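**Wanted: a few people to drive a simulated robot arm around a living room (evenings, small pay, snacks if you come in person)**

Hi! I'm Efa Price, and for most of the past year I've been building a robot helper in the back half of the Varkley shared workshop, the bench by the paint cupboard. The long-term plan is an arm that tidies up a room. The short-term plan is a simulated arm that tidies up a simulated room, which is a lot cheaper when it goes wrong, and it goes wrong plenty!

I've called the project Sokus. It's me, plus Gwion Rowlands on Thursdays when he can get away, plus a secondhand desktop whose fan you can hear from the parking lot. The simulator side is working well enough now that I need other people's hands on it. Mine have gotten too used to its bad habits. I know exactly which way to nudge the controller so the gripper doesn't snag, and that makes my practice runs pretty useless as a test of anything.

So I'm looking for 16 people. If you've never touched a robot, great, please write to me. If you have, also fine, but I'll probably take only a handful of you.

**What you'd be doing**

You sit at a desk with a game controller and steer a Franka arm around a virtual room. It has a couch, a table, some walls I picked the tile for late at night, and a changing bunch of stuff to pick up, like bowls and rings and blocks. I give you a job ("get the bowl off the couch"), you try it, and the computer saves how you moved. Then I shuffle things and you try again. A session is 17 short tasks with a break whenever you like.

Some of the tasks are annoying. The bowls especially, they tip when you grab them by the side, and a couch seat is an awkward thing to reach down to when there's an armrest in the way. I'd like you to swear at it out loud if you feel like it, because I learn a lot from where people get fed up. After each session I'll ask you a few questions and write down what you say. No score gets shown and no one is ranked.

You'll also see extra lines and shapes drawn in the room on some runs. Those are my guide marks, and part of what I want to find out is whether they help or just get on your nerves, so I'm not going to say much more about them before you've had a go.

**Time and pay**

Each person does 3 sessions, all on separate days. Evenings are best for me, though I can do Saturday mornings if you don't mind me being half asleep. I have $900 set aside and I'm splitting it evenly between everyone who finishes. That isn't a fortune, I know! It comes out of my own pocket, left over from a kitchen I decided I could live with. If you have to drop out partway, tell me and we'll work out something fair.

You can come to the workshop or do it from home. For home sessions you'll need a decent internet connection and any ordinary USB controller. I have a spare one I can lend if you live close enough to pick it up. In the workshop we've got the good chair, a space heater, and the Ollska coffee maker, which makes one size of coffee and it's enormous.

**Who I'd love to hear from**

- People who are left-handed. Everyone who's tried it so far is right-handed.
- People who don't play video games at all. My aunt Yüksel had a go over the holidays and found two bugs before her tea was ready.
- Anyone who works with their hands, like bakers, dental assistants, or furniture folks.
- Teenagers are welcome with a parent's okay in writing.

You should be comfortable looking at a screen for a stretch, since the view moves when you switch cameras and one person did get queasy. If you're prone to that, mention it and I'll lock the view for you.

**How to get in touch**

Drop a note in the Sokus folder at the Varkley front desk, or message me on the workshop board. Tell me your name, which evenings are good, whether you want to come in or stay home, and what you do all day. Please don't send a résumé! A couple of lines is plenty.

I'm reading replies as they come in and I'd like everyone picked soon, with all the sessions wrapped up before July, when Gwion moves away and I lose my only other pair of eyes. If you write and don't hear back within a week, poke me again. I'm bad at email and worse at the board.

Efa
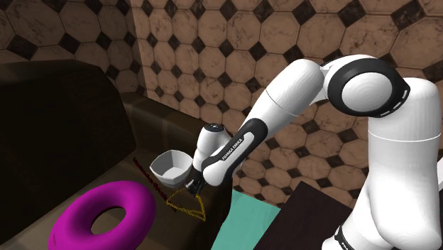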